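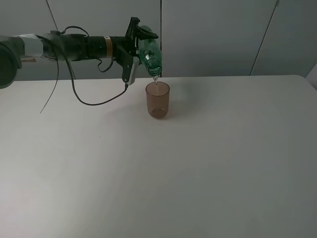

Plurnus Tested the Botar Pouring Kit and Would Not Buy It Yet

Jun 20, 2026 — Plurnus, a buyer-side testing shop for small food service operators, today released its review of the Botar Pouring Kit, an add-on package that is supposed to let a robot arm you already own pour drinks. The short version: it pours. Whether it pours well enough to earn its $3000 price is another matter, and our answer for now is no.

We have read a lot of brochures about robot bartenders. Most of them show a cocktail and a smiling guest. We asked for something duller, a plastic bottle tipped over a tumbler on a plain white table, and we asked for it again and again. Plurnus ran 609 pours over three weeks. Of those, 394 landed within the fill range the kit's own manual calls acceptable. You can do that math yourself, and so can anyone who has ever stood behind a counter on a busy night.

What the kit includes

Buyers get a set of gripper fingers, a mounting bracket, cabling and a license for the pouring software, which is sold under the name Hulach. The arm is extra. So is the second year of Hulach, a fact we found on page three of the order form and would have liked to find on page one.

What we liked

The grip is good. Ridged plastic bottles stayed put when held close to upside down, and the stream into the cup was thin and steady once it got going. Setup took one afternoon, as advertised. The manual is written in plain words, and the stop button does what a stop button should.

What we did not like

Most of the misses were short pours. The software seems to guess how much is left in the bottle, and it guesses badly once the bottle is under half full. Cable routing is left to the buyer, and a loop of loose cable near open cups of liquid is a poor thing to leave to the buyer. There is also no support for glass bottles in this version, though the sales page uses the word "bottles" freely.

Then there is speed. The kit is slow. A slow pour may be fine at a hotel breakfast bar, and Botar says that is the market it has in mind. We would still want to see it there before believing it.

What happens next

Botar has told us a software update is coming in August that fixes the short pours. Plurnus will rerun the full test when it ships — same table, same cups — and publish the numbers whichever way they fall. Oyelaran, which distributes the kit, is offering a refund window to early buyers. We suggest getting the terms in writing.

The full report, including the pour log, is free on request from the Plurnus press desk. Plurnus paid list price for the kit and takes no money from the makers of the products it reviews.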